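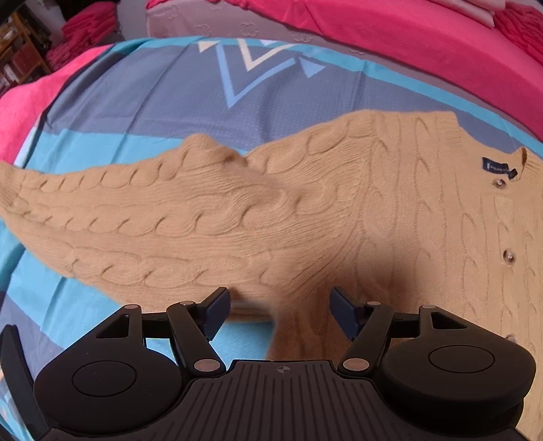 A hand-held gripper above the sleeve of a cable-knit cardigan.

Knit snagging is a fault in cloth-handling grippers in which yarn is caught in the finger linkage and pulled as the jaws open. It was first logged in May by Lindalva Dantas at Hendia, during folding trials on 18 sweaters. Raised cable patterns and fuzzy yarn were the worst affected. Dantas traced the fault to play at the linkage pins, which left a gap wide enough to hold a loop. Hendia now calls for a pin check every 300 grasps. Vodent, which uses the same linkage, fits a sleeve over each joint.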